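18 December 2025 - bench notes, hum problem, continued

Still chasing the hum in the Jurnuston amplifier. For anyone joining the misery late: the Udley community hall sent it over with a note reading "buzzes", a fair summary. It buzzes at idle, it buzzes with the volume down, and it buzzes with nothing plugged in at all, so I can't blame the guitarist.

Did this morning:

- Swapped both filter caps. Old ones measured low but not shamefully low. Hum dropped a little, or I wanted it to.
- Pulled the first preamp tube. Hum unchanged. Put it back.
- Pulled the second. Unchanged. Put it back in the wrong socket, spent 20 minutes on a brand new fault, put it back in the right one.
- Checked the ground bus. Someone before me has added a second chassis ground at the far end, soldered with great confidence and very little heat. Lifted it. Hum went down properly for the first time, then came back when I put the cover on.

That last bit was the only interesting thing to happen before lunch. Cover off, tolerable. Cover on, bees. The cover is steel and sits close to the power transformer, so my guess is that it's picking up the stray field and handing it straight to the output transformer, which some economizer at the factory mounted in the same orientation as its neighbor. Two coils facing the same way, a hand's width apart, with a steel lid over the pair of them. If you wanted to build a hum generator you'd start from this layout. 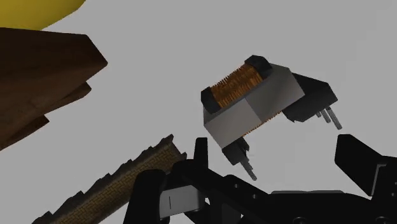 So the afternoon went on orientation. Unbolted the output transformer, left the leads long on clips, and turned it by hand while watching the meter across a dummy load. AC plug out every time I touched the clips, yes, and caps bled down, yes. I've been lectured enough.

Readings, cover off, volume at zero:

| Position | Hum at load (mV) |
|---|---|
| As built | 89 |
| Turned a quarter, standing up | 6 |
| Turned a quarter, lying on its side | between the two, wandering |

I did the as-built reading again afterward in case I'd dreamed it. Same figure. The wandering one is probably the leads, which were draped across everything like holiday lights. Not worth chasing when the standing position wins by that much.

The trouble with the standing position is that the bolt holes don't line up with anything, and the chassis is thin enough that I don't want to drill it twice. Made a paper template. Made a second paper template after noticing the first was a mirror image. There's a scrap of aluminum angle in the Rengifo drawer that will do for a bracket if I cut it down, and whoever was saving it should have written that on it.

Side job while the soldering iron was hot: the Diretance bench supply, asset tag 849, has stopped dropping out. I resoldered the output posts in April and it went straight back to dropping out, so I wrote it up as a bad regulator and ordered one. The regulator is still in the bag. The fault was the fuse holder, where the spring had gone soft. A new holder costs less than the coffee I drank while ordering the regulator. I've amended the April entry and kept the original wording legible, as a penance.

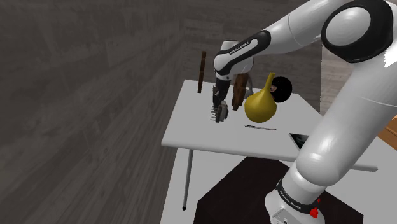
Arm over the left side of the table, gripper pointing down.

Back on the amp, a few things to remember when I close it up:

1. Twist the output transformer primaries before they go through the grommet. They were loose and parallel before.
2. Leave the extra chassis ground off. If it turns out to be there for a reason, I'd like to hear it from the amp.
3. Nylon washer between bracket and chassis, and check the core is still bonded to ground by its own wire.
4. Measure again with the cover ON. The cover-off number is very flattering and the hall will not be using it cover-off.

If it still hums with the lid shut, next idea is a strip of copper wrapped once around the power transformer, over the outside of the core, soldered end to end. I have the copper. I don't have the patience today, and the soldering iron tip is starting to look like something dug up by archaeologists.

Also noticed the pilot lamp flickers. The note from the hall didn't mention the pilot lamp, so I have decided it is atmosphere. (Fine. Cleaned the socket contacts. Still flickers a bit. New lamp on the parts list.)

Parts to order: pilot lamp, nylon washers, rubber grommet one size up, two fuse holders like the one in the supply, solder tip. Send the regulator back if they'll take it.

Amp is on the lower shelf with the chassis upside down and the transformer held in place by tape and a label saying DO NOT PLUG IN. Please believe the label.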